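Laltorley Street Market Is Back, and It Got Bigger

9 May 2022

After two quiet springs, the Laltorley evening market opens again in June, and the list of stalls is the longest it has ever had! Organizers have signed up 150 vendors for the opening night, with food at the river end of Gashaw Street and plants, books and secondhand clothes running up the hill toward the old bus depot.

The big change this year is the street itself. The city has agreed to close Gashaw to cars all the way up to the depot, so the tables no longer have to squeeze onto one sidewalk. Anyone who tried to push a stroller past the dumpling line in the old days will know what a difference that makes.

"We used to turn people away every single month," said Saron Weldu, who runs the market office. "Now I get to call them back and say yes, and it's the best part of my job."

Among the names coming back is Afaf Tannous, whose spinach pies used to sell out before the sun went down. She is bringing a second oven this time — and a cheese version that she has been testing on her neighbors all winter. Inmaculada Rivas will be a few tables along with her pepper seedlings, 11 kinds of them, from sweet little snacking peppers to one she won't sell without a warning.
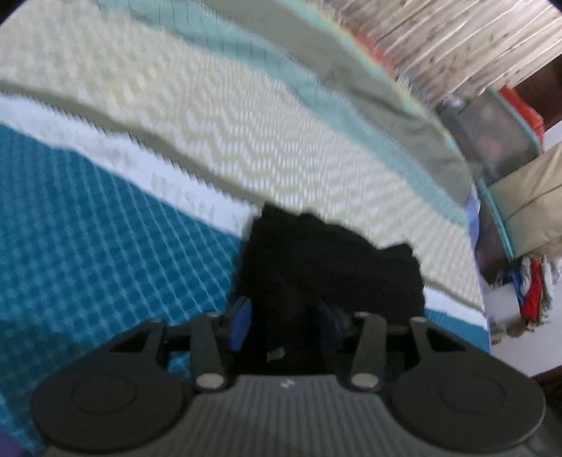 Music is back too. The small stage goes up outside the Biserska bakery, where Robel Bogale and his band will play two sets on opening night, with an open mic in between. Sign-up for the open mic is on a sheet at the bakery counter, and it was already filling up when we stopped in for coffee. The bakery will stay open late and plans to bake 400 cardamom buns for the evening, double the 200 it made for the last market. Get there early anyway.

Parking will be tight, so the market is asking people to walk, bike or take the bus if they can. The number 4 will stop at the bottom of the hill until the last stall packs up. There will be bike racks by the library, and the library restrooms will be open to everyone all evening.

Hagos Assefa, who has sold used paperbacks here since the very first market, has spent the spring sorting boxes in his garage. Mysteries are a dollar each, cookbooks are two, and kids can pick one picture book for free. "I have missed the talking more than the selling," he said. "People come back and tell me how the book ended. I've usually read it, but I let them tell me."

The market runs from 5 p.m. to 10 p.m. Entry is free. A few craft tables are still open for later dates, and the market office is taking applications now. Dogs are welcome on a short leash, and there will be water bowls at both ends of the street.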